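Visit to the Trivdale Business Fair
Report to members, Fri 4 August

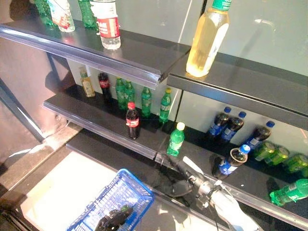

Purpose of the visit
The chamber sent a delegation of five to Trivdale to hear how local employers view the government's proposals on business rates and late payment. The delegation was led by Yareli Quezada, with Leobardo Quintero representing smaller firms.

Morning session
The fair was opened by Troels Kjærgaard of Miltosus, who told an audience of 300 that ministers had consulted widely in March and changed very little. He asked for a fixed date by which large buyers must settle their bills. The junior minister who had agreed to reply was detained by a vote, and a written statement was read in the minister's place. It repeated the existing policy and took no position on a date.

Meetings with exhibitors
Members of the delegation met six exhibitors during the afternoon. Valleo reported that it had delayed hiring until the new rates are published. Palacios supported the proposals in general but objected to the cost of the extra reporting. Aoife Mac Mathúna, who chaired the closing panel, questioned whether employers' groups had pressed their case firmly enough, and several speakers from the floor agreed with her.

Matters arising
Mr. Quintero will draft a letter to the department on payment terms. Members who wish to add evidence should send it to Leobardo Ayala at the chamber office. The Trivdale organizers have offered the chamber a stand at next year's fair, and the terms will be circulated when they are received.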